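Trindade Street Housing Cooperative
Minutes of the house meeting, January

Present: Ronaldo Bastos (chair), Hatsue Oda (minutes), residents of the Rilham and Domton buildings. Ten apartments represented. Meeting opened at 7:10 p.m. in the Domton lounge.

1. Minutes of the last meeting
Approved with one correction. The bike room key deposit is $5, not $15.

2. Laundry fees
Ronaldo reported that the machines took in $276 last month. The water bill for the laundry room has gone up again. A proposal to raise the price of a dryer cycle was discussed and put off until the spring bill arrives. Residents asked for a sign reminding people to clear the lint screen.

3. Kitchen and bath finishes

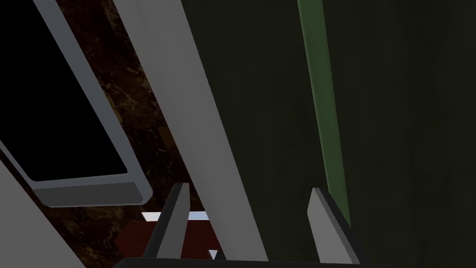
The cooperative replaces counters and wall surfaces in two apartments a year, and the members have to agree on one range so that spare pieces can be stored. Hatsue has talked to Nandberg, the supplier used for the Rilham hallway, and they will hold their price until the end of the month. Several people liked the dark brown marble look with the tan and golden veins, especially next to light gray trim. Others felt it would make the smaller kitchens gloomy. A resident on the second floor asked if it shows water spots. Hatsue will get a sample and leave it by the mailboxes for a week.

Tile was discussed separately. The older Rilham bathrooms have small tiles, and the grout needs attention every year. Ronaldo would like larger squares in a plain color from now on.

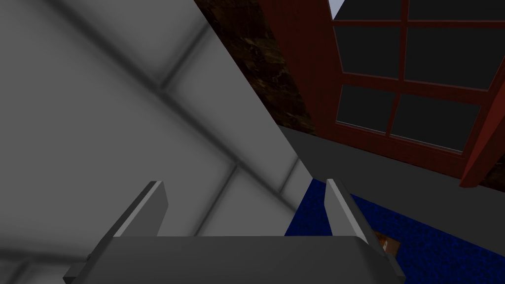 Cost was the main objection. Large tiles need a flatter wall, and the Rilham walls are not flat. Ronaldo will ask for two quotes, one with the wall preparation and one without. Vote at the next meeting.

4. Noise
Apartment 62 has asked again that furniture not be moved after 10 p.m. The house rules already say this. Hatsue will put a copy in every mailbox.

5. Snow
The shovels are now kept inside the Domton back door. Salt is low. Ronaldo will buy more before Friday and turn in the receipt.

6. Other business
The lock on the Rilham side gate sticks. Locksmith to be called (Ronaldo).
A box of picture frames has been in the Domton stairwell since fall. The owner should please take it upstairs.

Meeting closed at 8:35 p.m.
Minutes taken by Hatsue Oda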